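Saarela Tabletop Rules - data card

Saarela is a set of simulated tabletop manipulation episodes, released together with the written rules each episode was checked against. The rules cover layout of parts, arm clearance and labeling. They apply to rendered data only and do not replace a risk assessment for a physical cell.

Maintainer: Lenni Tuominen. Rule text: Lovely Marquez.

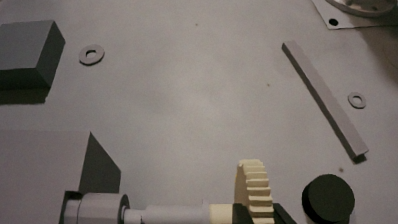
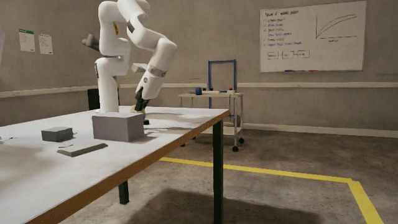
Rendered views: tabletop with loose parts, and the table with both arms.

Contents

The release holds 1,991 episodes in 12 layout groups. Each episode has a joint log, the rendered views and a rule report. Groups are split by layout, so no layout appears in both train and test. The test split is 19 episodes per group.

Rules

R1. Parts. Loose parts stay inside the table outline at episode start. Overlap between parts is allowed if the resting pose is stable. Parts partly out of view are kept and marked "partial" in the object list.

R2. Clearance. The arms must not touch each other at any step. The planner margin is 4 cm between links, measured on the collision mesh - the visual mesh is slightly smaller and must not be used for this check.

R3. Approach. The last part of a downward move runs at reduced speed. Contact with the tabletop is logged as an event. Contact above the force limit fails the episode.

R4. Floor zone. Marked floor lines are part of the visual model. They carry no safety meaning in the simulator. Do not train a zone detector on them and report it as a safety function.

R5. Naming. Use plain shape names (block, bar, washer, plate, wedge). Do not guess the function of a part. If two annotators disagree, the more general name wins.

R6. Failed episodes. Keep them. The field rule_status takes "pass", "fail" or "unchecked". An unchecked episode may not be counted as a pass in published results.

Checking

Run the Isura checker on a group folder. It writes one report per episode and stops at the first unreadable log. R1 to R3 are automatic. R5 is checked by hand on a sample, about 12 episodes per group.

Known issues

- Prultau exports before July store gripper width in meters, later ones in millimeters. Check the units field.
- Small parts under the fingers are sometimes missing from the object list.
- Lighting is uneven between views. No correction was applied.

Changes

9th March - R2 margin now measured on the collision mesh, R6 reworded, reports regenerated.

We use cookies to remember your settings. Accept | Manage

Contact | © Nostville | Back to top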